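Vadetora is a method for training sidewalk delivery robots to steer using camera input alone. It was developed by Helge Kristiansen and first described in May. The steering policy is trained entirely in simulation, on rendered city streets with curbs, lamp posts and fire hydrants.

Each training run lasts 300 episodes, and the robot is scored on how far it travels without leaving the pavement. Small litter is treated as passable.

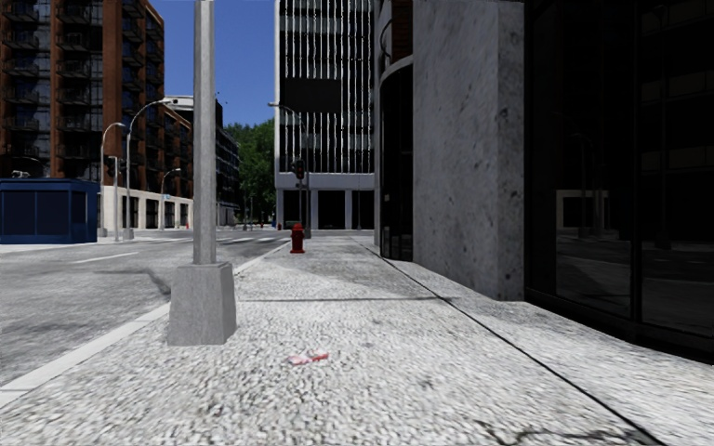
Later versions added 30 street layouts and changed the sun angle between episodes.

See also: Romix, Imetico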